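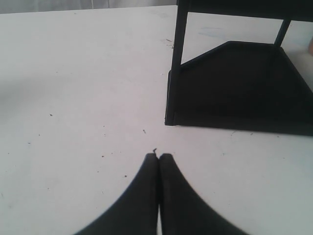
文/萨斯基娅·希恩　2019年3月26日　恩纳姆(Enham)

科拉莉·普伦德加斯特把工作间里的旧桌子换掉,是去年九月的事。旧桌子是深色的,桌面涂了亮光漆,用了很多年。新桌面是灰白色,哑光,没有花纹。

“原来那张并没有坏,”她说,“就是反光。下午坐在那里,灯和窗户都映在桌面上,看东西得偏着头。”

她以前在鲁阿怀(Ruawai)做装订和纸品修补,搬到恩纳姆以后,租下现在这间房,一半时间接活,一半时间教课。房间面积22平方米,除去柜子和过道,能摆桌子的地方不多。她先在地上用纸胶带贴出桌子的轮廓,绕着走了几天,又把轮廓往里收了一点,才去订货。

桌面是在雅里特索普(Jaritthorpe)一家小店订的,店主叫拉克伦·卡特赖特。普伦德加斯特记得,卡特赖特一开始劝她选纯白。“他说纯白好卖,大家都要纯白。我拿了两块样板回来,一块纯白,一块偏灰,放在窗边看了一个星期。纯白的那块到中午刺眼,偏灰的那块早晚都差不多。”最后的价钱是479,包括送货,不包括安装。安装是她和合租工作间的玛拉玛·斯塔布斯一起做的,用了一个上午,中间还因为找不到合适的螺丝停了一回。

谈到浅色桌面是不是容易脏,她说这要看怎么理解。

“深色桌子也脏,只是你看不见。现在掉一点黑渣,一眼就看到了,拿手一抹就行。我做纸的活,这种小渣子夹进去很麻烦,压平以后会留印子。”她一般不用清洁剂,用拧干的棉布擦一遍,再用干布擦一遍。胶水滴上去,等它半干的时候用塑料片刮。她试过用刀片,在桌子左后方留下一道细痕,之后就不用了。

桌面上放什么,她和斯塔布斯有过不同意见。斯塔布斯习惯把东西都摆在手边,普伦德加斯特喜欢把中间让出来,东西往边上靠。现在的办法是各管一侧。有高度的东西,比如那个黑色的架子,放在靠边的位置,底板平着落在桌面上,不垫东西。

“我们垫过软垫,”她说,“垫了以后容易歪,所以又拿掉了。要挪的时候就抬起来挪,不要拖。哑光的面拖几次会发亮,亮了就回不去了。”

我问她,黑色的东西放在浅色桌面上会不会显得突兀。她想了一下,说没有从好不好看的角度考虑过。“黑的在浅的上面,边在哪里很清楚,伸手不会碰到。旧桌子是深色的,上面再放深色的工具,我打翻过好几次。”

来上课的人对桌子的反应不太一样。学员戴安娜·卡瓦尔坎蒂第一次来时不敢把茶杯放上去,后来自己带了一块杯垫。也有人觉得颜色太冷,建议铺桌布。普伦德加斯特没有铺。她说布会起皱,纸放在上面不平。

灯光也跟着调过。原来房间里只有一盏顶灯,装在靠门的一边,新桌子来了以后,桌面两边明暗的差别变得很明显。她又添了一盏带罩的灯,光打得比较散。现在桌面各处仍然不是一样亮,她说不用完全一样,需要看细节的时候,把活挪到亮的那边去做就可以。

她给这套布置起过一个名字,叫“扬达茨卡”(Jandatska),是她外祖母家那条街的叫法,写在工作间的记账本封面上。本子里记着大约34条修改,多数很小:柜门换了方向,插座挪高,椅子脚包了毛毡。关于桌子的有好几条,最近的一条是桌沿。

“桌沿还是太直,手腕搁久了会有一道红印。卡特赖特说可以拿回去再磨一下,可是磨的话桌子要离开好几天。”

她打算等这一期课结束再决定。课还有三次,下一次讲折页和裁切,学员需要自己带尺子。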